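Gernetier completes camera recalibration on indoor test robot

Engineers at Gernetier have completed a scheduled recalibration of the navigation camera on the Wudero mobile robot, following reports that the machine was stopping short of doorways. The work was carried out in April at the company's Pronstead site and made use of simulated rooms before any change was made to the robot itself.

Palesa Mathebula, who leads the maintenance team, said the fault had been traced to a camera bracket that had worked slightly loose. The bracket was refitted and its two fixing screws replaced. 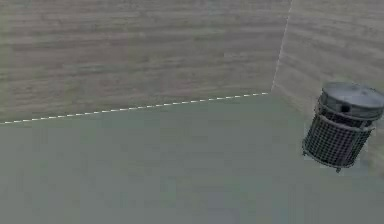 The camera settings were then checked against a set of 300 simulated views, covering plain corners, open floors and narrow passages. Each view was compared with the position recorded by the control software, and the tilt value was corrected in small steps.
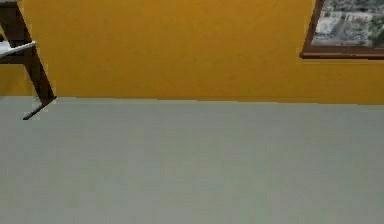 A simulated room with a yellow wall and grey floor.

Montri Sukprasert, control engineer, said that bare floors had proved the most useful part of the check. "A small error in tilt is easily missed in a crowded room," he said. "With a wide floor and one straight wall line, it shows at once."

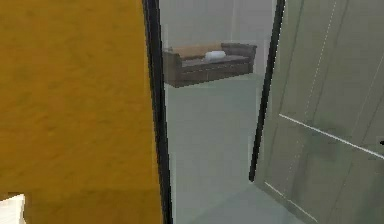 MAINTENANCE AND REPAIR

Doorways were treated separately. The team set a lower approach speed and increased the stopping margin by 10 millimetres, pending a further review. The arm was kept in its parked position while the new values were loaded, in line with the site's standing instructions.

Glass and other see-through surfaces remain under study. Wanpen Petchrat, who is responsible for the simulation software, confirmed that the distance filter would be adjusted at the next service.
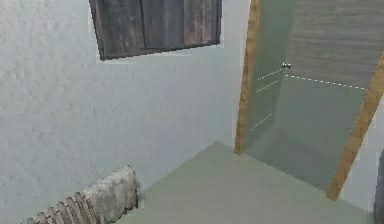
The revised settings have been saved under job number 3111 and will be copied to the second Wudero unit once its own bracket has been inspected. Future inspections will take place after every 50 hours of running, and operators have been asked to report any unexpected stop to the maintenance desk.

Related items
Thammasiri workshop extends evening service hours
Sunee Phetsri appointed head of operator training
New battery storage rules at Pronstead
Wudero arm: revised greasing schedule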